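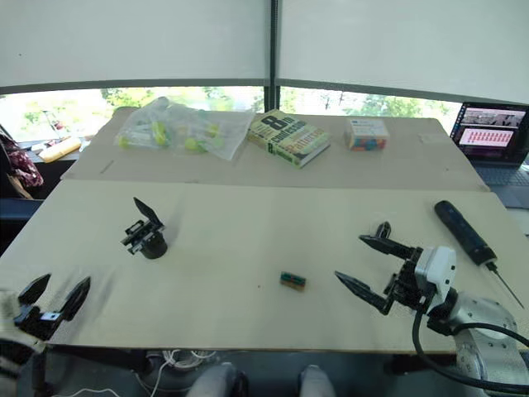 Go on the Wednesday, a reader from Lodevdale wrote to me last month, because that's when they let you hang about at the benches as long as you like. Good tip! I took it, drove out to the Tranberg open day in April and stayed until they were stacking the chairs.

I'm a sucker for other people's workbenches. Mine at home is a disgrace, so I spent ages by the pale wooden one along the windows (lovely light there, I was very jealous), looking at how the bits and pieces get laid out. The top is two boards with a seam between them, scuffed here and there, and there's a clear plastic bag of yellow-green things at the back that I kept wanting to poke at. I behaved.

Parking was $31, a bit rich for a gravel lot, and the bus from Bawa takes 56 minutes if you'd sooner skip that. Lunch was a sausage in bread and a pretty decent flat white. I also came home with a catalogue from the Cemen stand and a colour chart I have no use for whatsoever. Doors open at nine next time, and I'll be bringing my sister.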